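September 29, 2020

Shop notebook, Hilatard print room

Second day on the fall hoodie run. Started with the leftovers from yesterday because the white underbase was going down rough on the heavyweight fleece. Swapped to the 156 mesh for the underbase and kept the 230 for the top colors. Better. The fibers still poke through on the first stroke, so everything gets print, flash, print, flash. Slower, but the chest logo looks solid at arm's length now.

Pulled 4 test prints on misprinted blanks before touching the real stock:

- Test 1: underbase too thick, cracked when stretched across the chest
- Test 2: lighter pressure, edges fuzzy on the small lettering
- Test 3: same pressure, harder squeegee, edges good, a little fiber showing in the big letters
- Test 4: as 3, plus the second flash. Going with this one.

Test 4 is pinned over the dryer. Don't throw it out, it's the standard for the rest of the run.

## Ink

The rust color is off from the swatch approved in August. Under the shop lights it looks right, by the window it goes pink. Remixed with a bit more yellow and a very small amount of black. Wrote the recipe on the bucket lid and copied it on the inside back cover of this book. If it has to be mixed again, weigh it. The first batch was done by eye and that's how we got pink.

The navy is fine straight out of the bucket. Cream is thick in the morning and needs stirring before it goes on the screen.

## Blanks

The Bendau fleece came in yesterday afternoon. Opened every carton. The mediums run short in the body compared with the sample they sent in spring, enough that the back print sits too low if it's placed from the collar at the old distance. Moved the back print up for mediums and smalls. Large and up stay where they were. Marked both positions on the platen with tape, blue for small/medium, green for the rest.

11 hoodies had problems and are set aside in the gray tote: mostly bad cuff stitching, a few with the drawcord missing on one side, one with a hole under the arm. Sent the list to Bendau before lunch. No answer yet. They usually want pictures of each one, so leave the tote alone until they reply.

Odd thing, the kangaroo pocket is sewn slightly crooked on a lot of the larges. Not bad enough to reject. It does make the front print look tilted if you line it up by the pocket, so line up by the collar and the side seams only.

## Cure

Dryer was set too cool for this fleece. The ink felt dry but failed the stretch test, with cracks along the bottom of the big letters. Slowed the belt and left the heat where it was. Stretch test passed after that. Put one through the wash here, inside out on warm, then tumble dry. No loss on the print. The fleece pilled a little at the hem, which is the fabric and has nothing to do with us.

Will wash the same one again tomorrow and keep going until it looks bad.

## Labels and tags

Neck labels from Kováčik arrived. Woven ones, damask, end fold. They are very good, much softer than the last supplier's. The size marks are on separate small tabs this time, so there are two things to sew instead of one. Tried it both ways: tab tucked under the main label, and tab beside it. Under is faster and looks cleaner.

Needle on the single-needle machine was skipping through the neck tape. Changed it for a ballpoint, no skips since. There's one spare left in the drawer, order more.

Hang tags are still at the printer. The proof had the brand name right but the care line had a typo ("tumbel"). Fixed file sent back. They said first week of October.
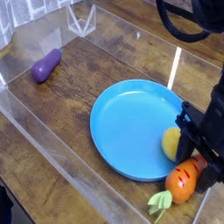
## Nallent order

Nallent wants their hoodies for the store opening with a different sleeve print from ours. Their art came as a low-resolution file again. Redrew the lettering by hand in vector, took most of an hour. The thin outline around the letters won't hold on fleece, so I thickened it and sent a mockup. They approved it the same afternoon.

Their count is 495 pieces, all black, one-color sleeve, two-color back. Sleeve first, then back. Doing the back first means the sleeve has to be loaded with a fresh print folded against itself, and we ruined some that way last winter.

Sleeve platen is the narrow one. It wobbles. Tightened the bracket and put a washer in, better but keep an eye on it. If the print starts to double at the cuff end, check that bracket before blaming the screen.

Allowing 14 spare blanks for misprints on this job. Last time we ran out of spares with the job nearly done and had to wait on a new carton.

## Screens

Burned the sleeve screen and both back screens today. First back screen was underexposed and washed out in the corner of the lettering. Reclaimed it and burned again with a longer exposure. The emulsion is getting old, the bucket was opened in early summer. Finish it on simple art only, then open the new one.

Rinse booth drain is slow. Cleared the trap, lots of fiber in it.

## Tomorrow

- Finish our own larges and XLs, front print
- Second wash on the test hoodie
- Check for an answer from Bendau on the rejects
- Order ballpoint needles, pallet tape, spray adhesive
- Start Nallent sleeves after lunch if the screens are dry and the navy is off press
- Ask the tag printer for a second proof before they run it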